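Overnight Sleepout Site Check, with comments

Site: Nasunden parking deck, lower level
Walked by: Nafula Okoth and Henok Moges, 4 p.m. and again at 9 p.m.
Sleepers registered: 43
Result: conditional pass. My comments follow each item. I was asked to be frank. N.O.

1. Exits and walkways
Pass. Two ramps and a stairwell, all open. The plan says the walkways will be kept six feet wide "at all times." I have done four of these nights and I give that until the first person drags their cardboard out of the wind. Tape the edges. Chalk was gone by 9 p.m.

2. Head count
Fail at 4, pass at 9. The sign-in sheet had no column for people leaving early, and executives do leave early. Henok drew one in by hand. Please print it next year.

3. Ground and bedding
Pass with comment. One sheet of cardboard each is what the fundraising page promises. One sheet on concrete in June may be fine. In January it is a good way to send someone home sick. Letay Berhe has 300 sheets in the van, so give out three each and stop arguing about whether it spoils the point.

4. Carts, cords and small items underfoot
Pass at 9. Two extension cords crossed the stairwell door at 4 and have been moved. Key rings and phone chargers were lying all over the registration area, and I stepped on one of each. Get a box with a lid. 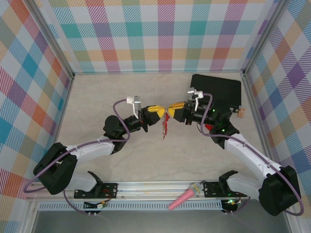
5. Soup station
Conditional. Takács is supplying the soup and rolls. The burner sits level and has a fire extinguisher next to it, tag in date. The allergy card said "vegetable," which tells me nothing. Margit Katona phoned the kitchen and it has celery and barley in it. Write that on the card. I'd also like to see the pot off the folding table, which rocks.

6. Heaters
Fail. The organizers say the Horix heaters are "for staff only" and will be off by midnight. Then why are there six of them, and why was one pointed at the sponsors' corner? No fuel heater inside the deck, at any hour, for anyone.

7. Keys and lockup
Pass. The gate key and stairwell key are on separate rings, both tried in the locks by Henok. The spare is with Desta Gebreyes at the front desk. I was told there was a second spare. I have not seen it and I am not counting it.

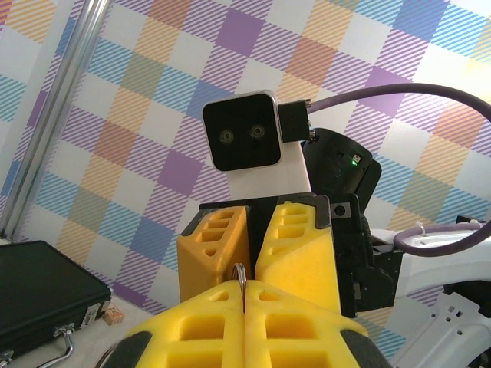 8. First aid and warm room
Pass. The room is open all night and had blankets in it when I looked. The sheet says a trained first aider will be "available." Available where? Desta has now put a name and a phone number on the door.

9. Night watch
Conditional. Two people per shift, changing at 1 and 4. The 4 a.m. shift was one name and a question mark. Prirnia has offered a guard, and I will believe in the guard when he signs the sheet.

Still open before lights out: items 5, 6 and 9. Henok has the clipboard.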